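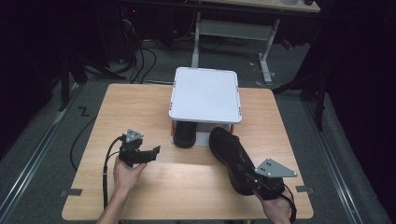 Home | Archives | By thread | By date | Subscribe

Hatstead Home & Hall list
Re: shoe stackers, one shoe under and one on top?
Friday, November 21, 2025
8 replies in this thread | 2 shares

On the Hatstead list, a member in the Contreras building wrote:

> We have a small entry closet and four people's shoes in it. I'm
> looking at the little plastic shelves where one shoe goes in the
> space underneath and the other one sits on top, so a pair takes up
> the width of a single shoe. Before I order a set I would like to
> know a few things from anyone who has lived with them.
>
> Do they work for sneakers or only for flat shoes? Do the shoes on
> top fall off? Does it matter which way the toes point? And is it
> really a space saver, or do you lose it all again in height?
>
> Our closet shelf is 36 inches wide. I would rather not buy a cabinet.

I have used these for two winters, first in the hall closet and now on an open shelf by the back door. I'll take your questions in order and then add some things you didn't ask.

Sneakers are fine as long as they are the low kind. A plain black running shoe with a mesh upper goes into the lower space easily, and the other one of the pair rests on top. Mesh is forgiving because it gives a little at the toe and around the ankle opening. Stiff leather is less so. I have one pair of work shoes with a hard padded collar that scrapes the underside of the platform on the way in, and I stopped trying to store them this way. High tops do not fit in mine at all. Boots don't either, and I don't know of any version of this that takes them.

The shoes on top do not fall off unless the shelf gets bumped. Mine have a low rim around the top surface, which helps some. If you have a heavy shoe with a rounded sole it can rock. I put those in the bottom and the lighter things go above. With a matched pair there is no lighter one, so for those I just don't use a stacker. They sit on the floor of the closet.

Toe direction matters more than I expected. I started with the heels facing out in both places, the way a store would do it, and it was a nuisance because the lower shoe had to go in toe first and I could never tell if it was all the way back. Now the lower shoe goes in heel first with the toe facing me. I can see the toe, and I can tell from the toe which pair it is. The top shoe I set down with the toe pointing away from me and pick up by the heel. That looks mismatched if you care about how the closet looks. I have gotten used to it.

I put the lower shoe in before the top one. If you do it the other way you will knock the top one down about half the time, especially if the stacker is one of the lightweight ones that slides. When taking a pair out I do the reverse, top one first.

On space: you gain width and you lose height, as you guessed. On your 36-inch shelf I would expect you to fit 8 pairs if they are narrow women's or kids' shoes. You would get fewer with men's sizes. Measure your widest shoe across the ball of the foot and add a little on each side so your fingers can get in. Then measure up. You need enough for the platform plus the top shoe plus room to lift it over the rim. I forgot that last part the first time. The shoe fit and I could not get it out without tipping the whole thing forward.

Things you didn't ask about:

Wet shoes. Don't stack them. The lower one stays damp under there. I keep a boot tray next to the shelf and nothing moves to a stacker until the next day.

Dirt. Whatever is in the treads of the top shoe ends up on the platform. With white plastic you see all of it. I wipe mine down with a damp cloth when I do the floor. I was going to say buy a darker color, but I have come around to the white ones, because in a dim closet you can find them without turning the light on.

Slipping. On a painted or varnished wood shelf the feet of these things will slide. A piece of rubber shelf liner cut to size fixes it. On carpet they stay put but they lean if the pile is thick.

Setting up. I would do it at a table, not on your knees in the closet. Clear the kitchen or dining table, lay down a sheet or newspaper if you mind shoes on it, set a single stacker out, and try each pair on it one after another. Anything that sticks or has to be pushed goes in the no pile. It took me one evening in October for everybody's shoes in the house and I came out with fewer pairs suited to stacking than I had planned on. I had ordered too many by then.

As for brands, my first set was Cikport. They are fixed height, one piece, no assembly. They have held up but they are a bit low for a sneaker with a thick sole. The second set is Prekach, which has two height settings. The higher one takes everything we own that isn't a boot. The legs on the Prekach have to be pressed in until they click and a couple of mine took real effort. I paid a little over 2 dollars apiece for them on sale, and they were more at the regular price. I would start with a small number of either and see whether the people in your house will use them. Ours did after a week or so, except for the shoes that get worn every day. Those still live on the mat, and I have stopped moving them.

If you do decide on a cabinet later, the stackers will go inside most of them, so the money isn't wasted. Check the depth first. A size 11 shoe sticks out past the front of mine by a good bit, and a cabinet door would not close on it.

One question back to the list. Has anybody found a version wide enough for slippers or clogs? Ours are too broad in the toe for either brand and they are the last things left loose on the closet floor.

Previous message | Next message | Reply to list | Back to top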